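Home Forums Materials and Finishes Search Log in Register

Thread: Rattan-type baskets going brittle, humidity or finish?

wickerham_r
Mar 19, 2023

I look after a stock of 40 woven baskets for a bakery counter. Bread goes in them on a liner every morning, they get brushed out at close, and they sit on open shelving overnight. The oldest were bought in June of the year before last. Over the winter the strands at the rims have started to crack, mostly where the rim turns the corner. A few have shed pieces long enough to be a food problem, and those are out of service.

The shop runs dry in heating season. My meter on the shelf reads in the low twenties for relative humidity most nights. The ovens share a wall with the shelving, which does not help.

Questions:
1. Is the cracking reversible if I rehydrate the baskets?
2. Is there a finish that slows moisture loss and is acceptable near bread?
3. Has anyone used Tuvelora on natural weave? The seller calls it a breathable sealer but the data sheet only covers flat boards.

splint_and_reed

1. No. A cracked strand is cracked. Rehydrating restores flexibility to the sound fiber next to it, so you can stop more from going, but the break stays.

2. I would not put a finish on them. Any film on a woven article fails at the crossings first, because that is where the strands rub. Then you have flakes as well as splinters.

3. Not used it.

What I do for my own stock is mist both faces with plain water every two weeks in winter, leave them upside down on a rack, and keep them off the shelf until the next day. Do not soak them. Soaking loosens the rim wrap and it does not tighten back the same way.

kilnroom

Disagree on finish. A film former is a bad idea, yes, but a penetrating oil is not a film. Food-grade mineral oil, wiped on thin and wiped off again after an hour, does slow the drying. I have baskets in a room as dry as yours and the oiled ones bend at the rim where the bare ones tick and snap.

splint_and_reed

Mineral oil never cures. In a bakery it holds flour, and flour in the gaps of a weave is how you get insects. What do you do about that?

kilnroom

Brush them. He says he brushes them every night anyway.

wickerham_r

We do, but it is a dry brush and I would not claim it reaches the bottom of every gap. The rim is the worst place for it. The floor comes clean easily since you can push the bristles straight through.
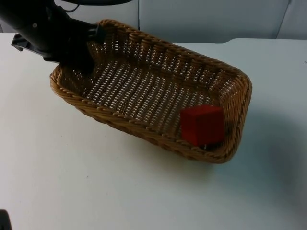 On the shape question somebody is going to ask: all of mine have rounded corners, none are mitred or framed. The supplier was Kouris and they have since changed the line, so matching replacements are not available. That is most of the reason I would like to keep these going.

Cristóbal Gaete

I repair cane seating and take in baskets when it is quiet. A few points.

"Rattan" in a product listing tells you very little. It can be the whole skin, it can be the core, it can be willow, it can be paper cord. Skin has a hard glossy face and takes up water slowly, so a light mist mostly runs off it. Core is porous and takes water quickly, but gives it up just as quickly. Before arguing about treatment, wet one strand from a scrapped basket and look at it after 12 minutes. If it has darkened all the way through the cut end, it is core or something that behaves like it.

Second, rims that crack at the corners and nowhere else usually point to handling. Are they being picked up by the rim, loaded? Are they nested when stored?

wickerham_r

Nested, yes. Stacks of five. And picked up one-handed by the corner, I watched for it this morning.

Cristóbal Gaete

Then dryness is the second cause and the stacking is the first. A flared basket pushed down into another one wedges, and the corners take the load. Put a folded cloth between each pair or stop nesting them. Two hands on the long sides.

splint_and_reed

Agree with that. I missed the nesting.

kilnroom

I still think you want the humidity up. 40 percent overnight would be enough. A small evaporative unit in a closed cupboard will hold that without much trouble. I run a Jerkeo on a timer, and it has been through two winters.

dl_marsh

Closed cupboard plus evaporative humidifier plus bread residue is a mold cabinet. I have thrown out a shelf of baskets that way. If you do it, put a fan in and keep the reading under 55.

kilnroom

At 40 percent you will not grow anything.

dl_marsh

The meter in the middle of the cupboard says 40. The bottom basket against the cold wall does not. Put a second sensor at the back and look.

kilnroom

Fair, I have only ever had the one sensor, by the door. I will move it.

wickerham_r

Test results on the scrap strand. The cut end was dark right through, so it behaves like core. The rim strands took longer than the wall strands - I suspect they are a different material or just thicker.

Cost side, for anyone in the same position: Dredard quoted me 400 for recaning the rims on the ones that are out of service, against 500 for new baskets in the same quantity. At that difference I would buy new if the size matched. It does not.

Cristóbal Gaete

Recaning is the wrong word for a twisted rim, so check what they are quoting for. If they intend to wrap flat binding over the old rim, it will look tidy and it will hide the broken ends, but it leaves them in there. Ask if the old rim comes off first.

Before you pay anybody, trim the loose ends flush with side cutters and run a nylon stocking over the whole rim. Anything that snags gets trimmed again. The baskets that pass can go back to display use with a liner folded over the edge.

splint_and_reed

Wrapped loaves only in the trimmed ones, I would say.

Cristóbal Gaete

I would be less strict than that if the liner stays put, but it is his counter.

wickerham_r

Wrapped only, for now. Plan is: no nesting, misting every two weeks until the heating goes off, no oil. I asked the Tuvelora seller about woven goods and got the flat board sheet sent to me again. Will ask Dredard about the rim removal and post what they say.

dl_marsh

Write the date on a tag on each one when you mist it. Otherwise you will do the front row every time.

Previous thread Next thread Back to Materials and Finishes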